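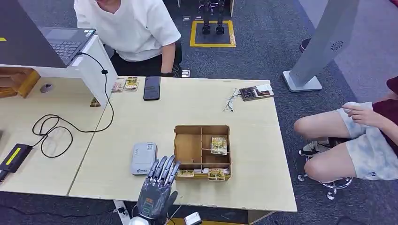

Cardboard tray on the sorting table, with a few of the yellow-and-green cards in their compartments.

Sorting and Storing Your Cards -- Questions We Get a Lot

Do I need a special box?
Oh, not at all! Corrugated cardboard with thin cardboard partitions does the job beautifully, and if a divider gets tired you just cut another one. Our Metholm club has used the same style of tray for years and we're very fond of it.

Should the cards stand up or lie flat?
Standing, if you're still sorting, so you can flip through and see the faces. A card all by itself will lean a bit, and that's fine for an evening. For the long haul, fill the compartment snugly (but please don't cram!) or lay the cards in a stack.

How many fit in one tray?
Our bigger tray, the Gadier, takes some 200 without sleeves. Assunta Fabbri once brought 477 cards in a shopping bag and we needed more than one tray that night, plus a second pot of coffee.

What do I do with duplicates?
Keep 2 stacks going at the back of the table -- one to keep, one to trade -- and don't let them get too tall. Stop at 50 or they slide.

Can I leave my phone and glasses on the table?
Of course, everybody does. Just keep drinks on the other table.

When is the next sorting night?
1/26/18 at the Mancuso room, doors open after supper. Bring whatever you've got, even if it's a mess.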